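Home | Archive | Shipping notes | Contact

Why the Larkach charter reads cheaper than it is

September 1, 2022
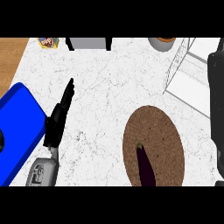
The headline rate on the Larkach is low for a ship of her size, and two readers have asked why Boson did not hold out for more. The answer is in the hire clause. Boson bought the ship in January and chartered her to Lengyel for 52 months, bareboat, with the charterer paying for crew, insurance and dry docking. A bareboat rate cannot be set beside a time charter rate without adding those costs back.

The larger item is the purchase obligation. Lengyel must take the ship at the end of the term, at a price fixed on the day of signing. Part of every hire payment is therefore principal. I split the payments on a spreadsheet and got a financing cost 2 points above what Lengyel pays its bank in Nultonton – high, but the bank would not lend on a hull 19 years old.

Accounting follows from the same clause. With an obligation to buy, Boson books a loan and the ship stays off its fleet list. An option would need a closer look at the strike price. I had this wrong in my first post, where I counted her as owned tonnage. The table there has been corrected.

One point is still open. The notice gives 807 days before early purchase is allowed, but does not say whether off-hire days count toward that. I have written to Boson to ask.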